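Home Posts Parts Bench About

Pulling the old Tikkanen tower apart

The tower came out of the front office at Jivska in December, with a dead fan and a lot of dust. I'm keeping what still works. Before anything comes off the board, I decide where it's going to sit. Loose parts on a bench get leaned on, and I've bent pins that way before.

The gray tray has a place for the processor and slots that keep thin boards on edge, so their faces touch nothing.

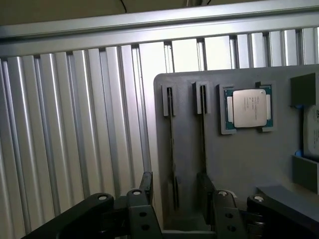

A reader, Plivico, wrote in to ask whether a foam sheet would do the same job. Mine used to slide, and cards fell over on it, but for one or two parts it's fine.

I lay the case on its side with the panel off and work from above. Cards go straight up and straight down. If one doesn't want to move, check the latch first — I've cracked a slot by skipping that.
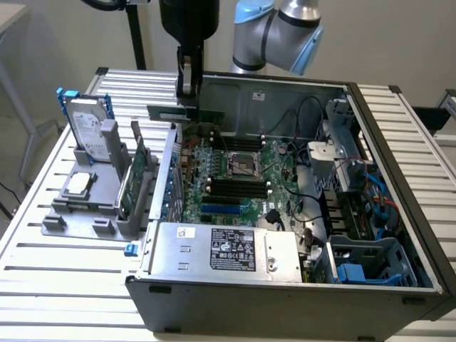

The power supply stays in until last, along with most of the cables. Screws go in a jar lid. The hard drive gets wiped before I list it, and I write the part numbers in the notebook under 794, my number for this machine.

Next up is the fan. I have 2 that might fit.

Contact | © Arnasix Bench Notes | Back to top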